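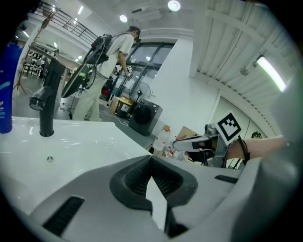
Notes from the Merach open day, typed up on the train home so excuse the state of them. A few of you asked for the lot, not just the highlights. So, the lot.

Merach is the old woollen mill on the river side of Drusby. Shut for years, then the blanket people (Kerker) took the lease and got the looms going again. They open up once a year, June, free, but you have to put your name down. Two sessions. I had the 10 am.

Getting there. Bus from Drusby station, gets you to the bottom of the hill at twenty to. Then a walk up. Steeper than the map makes out. Parking was full by half nine according to the bloke in hi-vis, and cars were being sent down to the footy oval. Take the bus.

Sign in, sticker, earplugs, closed shoes or you don't go past the yellow line. One poor woman in thongs got sent to watch the video. It says closed shoes on the booking email but it's right at the bottom.

First stop the fleece store. Cold, dim, smells brilliant, lanolin and hessian and a bit of wet dog. Bales up to the rafters. Our guide said a bale is graded before it arrives and then graded again by hand, and the two don't always agree. Most of it comes from farms out past Pakzad, fine crossbred, with a bit of coloured fleece that gets kept seperate in the far bay. You can put your hands in an open bale. Did. Hands soft all day.

Scouring they don't do on site any more. Used to, into the river, different times. It goes away by truck and comes back clean. Bit of a gap in the tour there, you go from greasy wool straight to white fluff and have to take the middle on trust. They've got a display board up but it was behind the queue for the toilets and I only read half.

Carding room next. Loud. The big carder is second-hand, came over in pieces, and took a whole winter to put back together. Wool goes in as a sort of duvet and comes off as a web so thin you can see your hand through it, then gets split down into soft ropes with no twist in them. Pull one and it just drifts apart. I could have stood there an hour. We got six minutes.

Spinning was half running. One frame down for a bearing. The other going flat out, and a worker walking up and down piecing broken ends by hand while it ran, not even looking half the time. Someone asked how long that takes to learn. Two years to be quick, she said, and never to be quick enough.

Then the weaving shed, which is what everyone came for. Earplugs in. Can't hear a word in there so the guide holds up cards. Good cards, actual useful information, big letters. Warp on the loom nearest us was 410 metres, which does 19 days of weaving if nothing snaps. Things snap. Saw one stop while we were standing there and the weaver had it tied and going again before I'd worked out which thread.

Pattern on the loom was the grey and mustard check, the one in the shop window. Up close the mustard has a fleck of rust in it. Never noticed before, and I own the scarf.

Dyehouse, briefly. Hot, floor slippery, stay on the matting. Yarn goes round in big lidded vats and they keep a recipe book with a snip of every colour taped in, going back to the start. We weren't allowed to photograph the recipes, fair enough. Blues are the fiddly ones apparently. A kid asked if they could do a rainbow one and the dyer took it very seriously, explained why the purple would be a pain.

Finishing. Washing, pressing, raising the nap. The mending table was my favourite bit of the whole day and hardly anyone stopped. Two menders under a north window going over every metre of cloth with their fingertips, finding knots by feel and darning in the missed picks with a needle. When they'd finished one I could not find the spot. They'd been asked to mark a fault with chalk so visitors could see it, and rubbed it out afterwards like it had offended them.

Tea in the old boiler house. Scones were gone. Lamingtons weren't. Coffee from an urn, don't bother. The tea's fine.

Shop. Prices first as that's what people ask. Full-size blankets 700, ouch. Knee rugs 100 on the day, seconds table cheaper again but picked over by the time our lot came through. The 10 am session gets to the shop after the early birds who skip the tour and go straight there, which I think is a bit rough. Yarn in hanks too, natural colours only. I got two of the dark brown and will absolutely not knit them this year.

Things I'd do different. Eat first. Take a jumper for the fleece store and something under it you can stand to wear in the dyehouse. Read the scouring board. Go for the afternoon session if you want to talk to people, as the staff were still warming up with us and the guide kept checking the time.

No lift to the weaving shed, stairs only, one rail. They said a ramp is planned. No date. There's a viewing window on the ground floor, you see the looms but from below and at a bad angle. Ring ahead if that matters for you, the woman on the desk was helpful and knew what was what.

Bookings for next year go up on the Kerker page in autumn, and they fill up fast. Bus back to Drusby leaves ten past the hour, from the other side of the road.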